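Section 4: Finishing and Everyday Use

Your Skunmont conference table is now standing on its own feet, and the hard part is over! This section covers closing the seams, leveling the top, and getting the table ready for its first meeting, lunch or long afternoon of work. Set aside an hour. Two people are enough for everything here.

Before you start
All panels should be resting on the base frame with the numbered stickers facing down. If you haven't fitted the cross rails yet, go back to Section 3. Fully assembled, the top is 474 cm long, so check that you can still walk past both ends with a chair pulled out.

4.1 Closing the seams

1. Start at the center of the table and work toward the ends.
2. Slide the first two panels together by hand until the edges touch.
3. Reach underneath and turn each seam clamp until it is finger-tight.
4. Run your palm across the seam. If you feel a step, loosen the clamp, press the high side down, and tighten again.
5. Repeat for the remaining seams.
6. Go back to the center and give every clamp a final half turn with the wrench.

Note: The seams stay visible as thin dark lines. We like them – they show how the top is put together, and they make it easy to find the clamps when you want to move house with it.

Caution: Never pull panels together by the outer edge. Push from behind the seam with both hands flat, and keep your fingers clear of the gap.

4.2 Leveling

1. Lay a spirit level across the width of the table, over a leg.
2. Turn the foot clockwise to raise that corner, counterclockwise to lower it.
3. Move along the table one leg at a time, then check the full length.
4. Press down on each end. A little rocking means one foot isn't touching the floor yet.

Carpet settles. Check the level again once the table has been in use for a few weeks.

4.3 First cleaning

The top arrives with a fine film from packing, and the gloss really comes alive once that's gone.

1. Wipe with a soft, slightly damp cloth, following the grain.
2. Dry right away with a second cloth.
3. Leave the surface bare overnight before putting anything heavy on it.

Do not use scouring pads, wax or window cleaner. For sticky rings, add one drop of dish soap to 200 ml of lukewarm water.

4.4 Dishes, drinks and cables

This is a table to be used, so please do eat at it! Plates at room temperature can go straight onto the finish. Anything hot needs a trivet, and chilled bottles and glasses should get a coaster in warm weather. Screw the cap on tight before you set a bottle down, and wipe up spills quickly near a seam.

For cables:

1. Bring the cable up over the edge closest to the outlet.
2. Leave enough slack that a person can lean back without tugging on anything.
3. Gather the extra length into wide, easy loops and lay them flat.
4. Lift connector blocks when you move them. Dragging leaves fine scratches, and a glossy top shows every one of them under a ceiling light.
5. Keep plugs and connectors away from open drinks.

Caution: Do not stand or kneel on the table. The maximum load is 100 kg per panel, spread evenly. 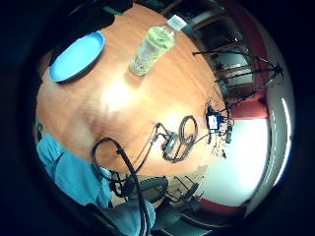
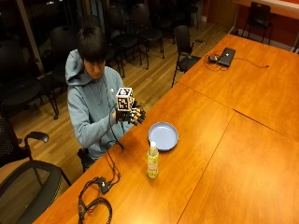 Glossy orange-brown top with a light blue plate, a capped plastic bottle and looped cable.

4.5 Light and glare

Bright patches from overhead lamps are normal on a gloss finish. If they bother you while you read or write, try dimming the lamp or shifting your seat a little before you think about turning the whole table. Strong sun is another matter: draw the blinds at midday in summer, and move anything that sits in one spot from time to time so the color ages evenly.

Spare clamps, feet and touch-up sticks are listed in Section 6. Quote part number 94 for the clamp wrench.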